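Tendivach Furniture Rental: Frequently Asked Questions

How long is the shortest rental?
The shortest rental is 3 months. After this you can continue month by month, and the price stays the same until January.

Do you deliver on weekends?
We deliver Monday to Saturday. Inside Gindell the delivery is free. For addresses in Barkura we ask $30 for each trip.

Must I pay a deposit?
Yes, the deposit is $100 for one order, also when the order has many pieces. We send it back after we receive the furniture.

Which cabinet is good for a small office?
Most customers take the Chauvin with three drawers. It costs $156 for the full year. It comes already built, so you only need to choose the place for it. 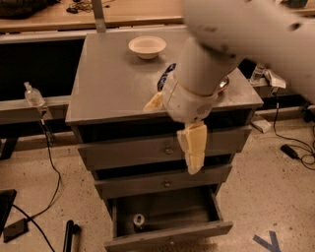

Gray three-drawer cabinet with a small white bowl on top.

What happens if I make a scratch?
Small marks from normal use are no problem. For bigger damage please write to Wumpini Essien in customer service before the pickup day, and she will tell you the cost of the repair.

Can I buy the furniture I am renting?
Yes. Half of the rent you already paid is taken off the price. Diane Grewal prepares these offers, usually in two working days.

Can I change my address during the rental?
Yes, but please inform us one week before you move.

Last updated: 14 June 2024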